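Switching the house to one grocery trip a week

September 6, 2009
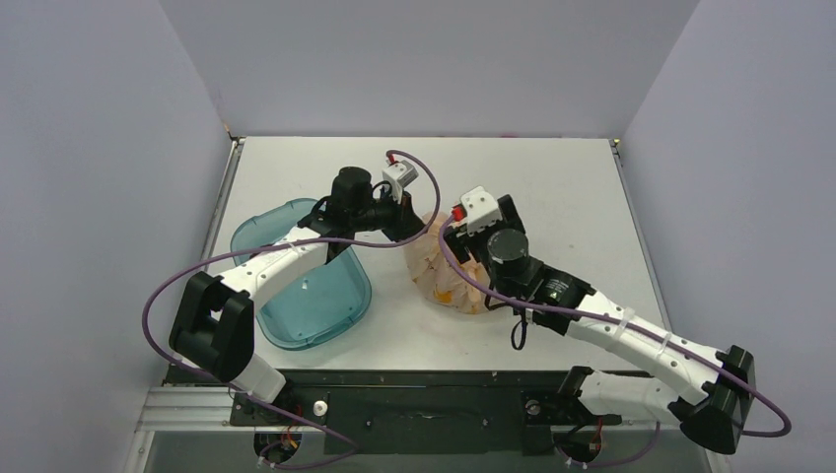
Two arms on a white tabletop.

We have been doing one grocery trip a week since June, and a couple of people asked how it was going, so I'm writing it down.

Before this we stopped at the store most evenings on the way home. I kept the receipts for a month to see what that cost us. It came to $558, and that did not count the Saturday bakery stop. The first full month of single trips was $494. I expected a bigger drop. Part of the problem is that I buy too much fruit when I know I won't be back for a week.

The list lives on the side of the refrigerator. Anyone who finishes something writes it down. Rok Dervishi, who rents our upstairs room, was better at this than I was from the start. I still find the empty mustard jar put back on the shelf, and I'm the one who did it.

I plan five dinners and leave the other 2 nights open. One of those is always eggs or leftovers. Planning all seven did not work. By Thursday I wanted something else and the chicken sat there.

Milk was the hard part. A gallon doesn't get us through to the next Sunday, and two gallons is too much for the bottom shelf with everything else in there. Right now we get a gallon and a half and I drink my coffee black on Saturdays.

My neighbor Marion MacKinnon told me to wash and dry the lettuce the day I buy it and roll it in a dish towel. It keeps until Friday that way. Cilantro does not keep no matter what I do, so I quit buying it unless we're using it that night or the next.

I go to the store in Prarnbridge at 8 on Sunday morning. The parking lot is easy then and the bread has just been put out. The deli counter doesn't open until later, so we've mostly stopped eating sliced turkey.

Next I want to clean out the chest freezer. There are bags in there with no labels on them and I think one is soup.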